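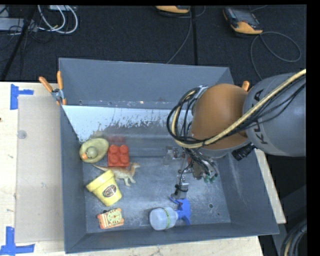 August 31, 2026

I put off sorting the toys all summer. They had spread through every room, and a few had moved in with the cleaning things under the sink. So this week I started with one bin at a time and went through it properly.

The duck stays. It's a dull yellow-green with an orange bill, and I never liked the color much, but it floats and it gets used. The red block goes back to the rest of the set, which lives in a drawer in the hall. The dinosaur stays too – the tan and brown one with the thin tail. We bought it in Witmont for 20 cents at a yard sale.

I went back and forth on the yellow cup. It's shaped like a flowerpot, so it could be a toy or it could hold pencils. Pencils won.

Spray bottles are going on a high shelf from now on. They shouldn't have been in with toys in the first place.

It took 36 minutes, mostly because I kept stopping to wipe things. There are seven more bins in the closet. I'll do the next one in October, when the winter coats have to come out anyway.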